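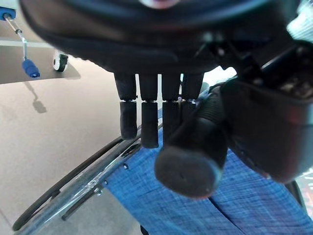 Posted in: Sewing & Alterations > Fabric Care

Thread: Prewash cotton before cutting, yes or no?

medton_marit
I bought blue cotton for curtains, two panels, lined. The shop in Medton said it's preshrunk and I can cut straight away. My mother always washed everything first. Hem is going to be 3 inches if that matters.

hemline_k
Wash it. Preshrunk only means it shrinks less. I lost over an inch on a bedroom pair and they never reached the sill again.

abennani
I disagree for lined curtains. You'll never put them in a machine once they're lined, and washing takes the finish out, so they hang limp. Steam the fabric on the board before you cut and leave it at that.

hemline_k
Mine were lined too. Kids, dog, they got washed.

abennani
Then wash the lining as well, or the two will shrink differently and the bottom edge will pucker.

idun_o
Test it. Cut a 10 inch square, wash it the way you'd wash the curtains, dry it, measure. If it's still 10 inches, go ahead and cut. Zigzag the edge first or you'll be measuring threads.

medton_marit
I have enough spare for a square. Does the dryer count, or line dry?

idun_o
Whatever you'll do later. Dryer shrinks more.

pretinthorpe_sews
Same question here but with linen – is the square enough?

hemline_k
No. Linen gets washed, twice if you can stand the ironing.

medton_marit
Did the square. Lost 3/8 inch lengthwise and almost nothing across. Washing the whole lot tonight, lining too.

abennani
Fair enough. I'd still have steamed it.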